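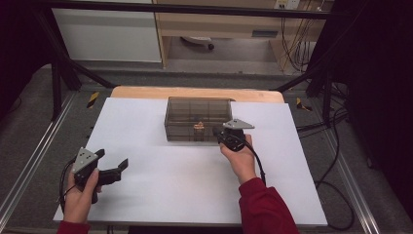

September 2019

Parts storage, big table

Started on the small parts today. Until now everything under a few centimetres has lived in the two Elberg tins and it takes longer to find a piece than to use it. Moving to lidded boxes with compartments, one box per job.

Smoked grey plastic with a lid, thin internal walls. You can make out what is in a compartment through the front without lifting the lid, though small dark things disappear a bit against the tint. Light-coloured pieces are fine. The little tan and orange one shows up well from the front.

Working on the white board from now on. Bits dropped on the bare wood get lost against it and the board wipes down more easily. Keep the box towards the back and leave the front half clear for sorting.

Order of work, for whoever carries on:
Tip one tin out at a time, never both.
Sala pieces first, they are the bulk of it.
Skisix pieces next. Some are still in their bags — leave the bags on until the labels are done.
Anything chipped goes in the saucer by the sink.

Gifty Agyeman wants the Plaster offcuts kept separate as they shed dust on everything else. Agreed. They can have a plain tub with no compartments.

Old stock list from June says 256 pieces. I don't trust it, it was made before the shelf was cleared. Will recount when both tins are done. 99 logged so far, all Sala.

Compartment walls: not sure yet whether they come out. Didn't want to force one. If they do, take out a pair at one end to make room for the longer pieces, otherwise those need a different box.

Labels. Pencil on masking tape rubbed off last time. Try the paint pen on the lid, one number per compartment, and put the key on the inside of the cupboard door.

To get: 8 more boxes, same size so they stack. Paint pen, white. Lid for the Plaster tub.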